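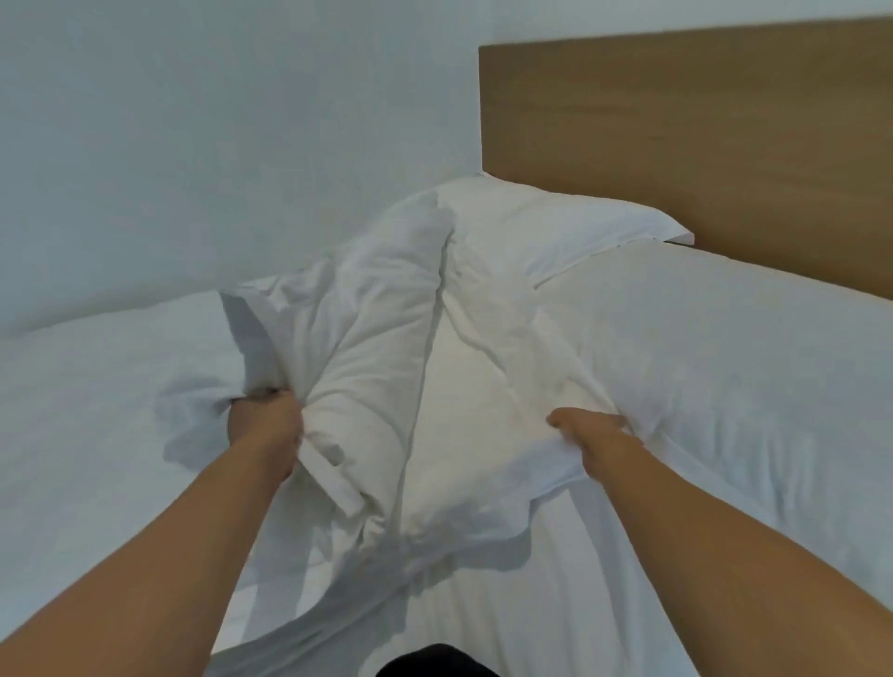
Ljungberg, October

garnari_mom: Hello from the Vekow robotics club! Our kids are teaching a two-armed robot to change a pillowcase, and they're learning from clips of people doing it by hand. Getting the pillow partway in is easy enough (well, for us). I'd love to hear how other clubs label the steps, because ours have been going back and forth on it for 2 weeks now.
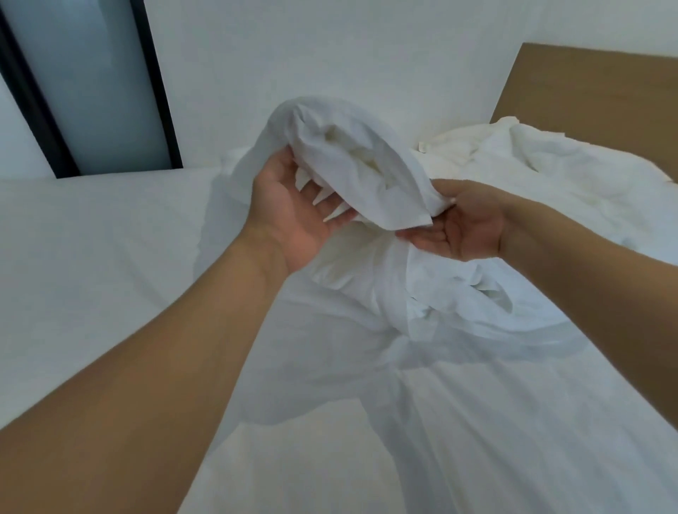 Both palms up under the cloth.

flandetti7: We did towels last year and I'd keep it simple: reach, grip, lift, let go. White on white is going to be rough on your depth readings, though. Have you thought about a colored case?

garnari_mom: The kids voted that down! They want plain hotel bedding, and I have to say I'm with them.

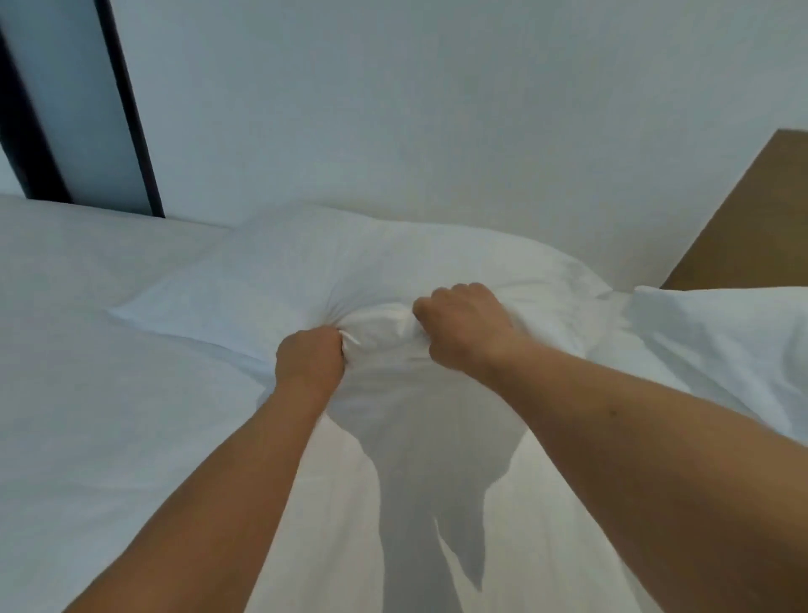 slowservo: I'd disagree with flandetti7 about four labels. A fist full of fabric and a light pinch are very different jobs for a motor, and if you call them both "grip" you'll be sorting it out again in the spring. We relabeled 2000 clips that way, and oh, the pizza we went through.

flandetti7: Fair, but these are beginners, and 10 labels would scare mine right off. 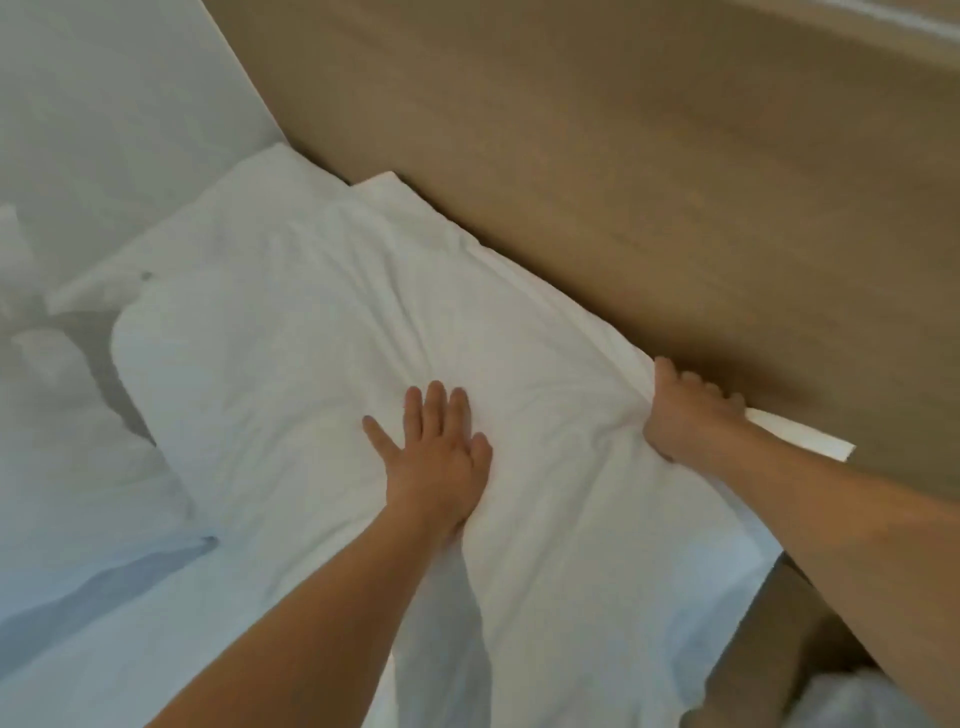 slowservo: Then split just that one. Flat hand gets its own name too, if you ask me, as pressing down isn't gripping at all.

Comments

tapeandwire: Please post the label list when you settle on it.

oldgearbox: I'm for four. Sorry, slowservo!

Contact | © Vekow Club Boards | Back to top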